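A Saturday at the Hiltell jobs open day

I'd been meaning to go to one of these for ages. I write a small blog about work and wages round our way, and I spend far too much of my life squinting at unemployment figures on a laptop, so when the Hiltell training centre put up a notice about a public open day on June 11, 2022, I put it on the kitchen calendar and got up early for once.

Hiltell is on the Busdale side of the ring road, past the tyre place. The bus drops you at the wrong end and you have to walk back along a verge, which tells you something about who the place was built for. Anyone without a car is going to be tired before they've even started a shift or a course there. I moaned about this to the woman at the sign-in desk and she said she gets the same bus and had moaned about it too.

It was busy! Not heaving, but there was a proper queue for tea by half ten, and a good mix of people in it: school leavers with a parent in tow, a fair few my age (fifties, let's say), and a big group who had come over together from Tiltovby. I got talking to a couple of them. Tiltovby lost its packing plant in March, and most of that group had worked there. One chap had done nineteen years on nights. He wasn't bitter about it, or not with me anyway, but he did say the redundancy money looked a lot bigger on the letter than it does now.
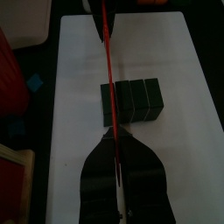 What he wanted to know was whether the courses led to a job or just to another course. Good question, and I went round asking it for him. The warehouse management people said yes, jobs, and had a list of local firms pinned up. The bookkeeping table said "it depends", which I respected. The customer service lot gave me a pen.

The main talk was in the canteen, from a lady who does the local labour market figures. I was looking forward to this more than is healthy. Her point was that the headline rate for the area looks fine, really quite low, but that if you split it by age or by which side of the river people live on, it comes apart in your hands. Young men in Tiltovby are out of work at roughly 3 times the rate of the same age group in Busdale. The towns share a bus route and a hospital. Someone asked her why, and she said transport, childcare, and who your uncle knows, and the whole room laughed, a bit grimly.

She also talked about the people who don't show up in the rate at all. If you've stopped looking, you aren't counted as unemployed, and a lot of people over 60 who lost work in the last couple of years have simply stopped looking. I knew this in theory. It's another thing to hear it in a room where several heads are nodding. 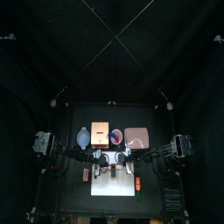

Lunch was a jacket potato and it was very good, I had the beans. I sat with two sisters who were both looking at the care work course. They'd done the sums on the back of the programme: with the bus fares and the hours on offer, one of them would be hardly any better off than she is now. She was going to sign up anyway, as she's fed up of being at home. I keep thinking about those sums. You see "vacancies unfilled" in the news and people get very cross about idleness, and then you meet someone with a biro working out that the job costs nearly as much as it pays.

In the afternoon I went to the employers' stands. Amano had the biggest one, with a banner and free shortbread. They say they'll be taking on 500 people across the area, which got everyone excited until a man behind me asked how many of those were permanent. The answer was long. I wrote down "most, in time" and put a question mark next to it. To be fair to them, they were the only stand with the hourly pay printed on the sheet where you could see it, and I wish the rest would do the same. I asked at 2 other stands and was told it was "competitive" at both.
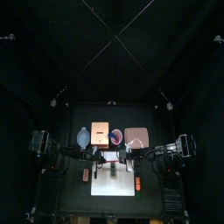

Two robot arms at a table set out with everyday objects, including a light blue strainer.

By three my feet had gone, so I skipped the CV workshop (mine's in a drawer and can stay there) and had one more cup of tea with the Tiltovby group while they waited for their lift. The nineteen-years-on-nights chap had put his name down for the warehouse course. He'd also taken an Amano form, folded up small in his shirt pocket, and said he'd decide on Monday.

If you're thinking of going to the next one, get there before eleven, take your own pen whatever customer service tells you, and ask every stand about pay and contract length. The tea's free but the cakes are cash only. And if you're on the bus, stay on until the garage and walk back from there, it's shorter.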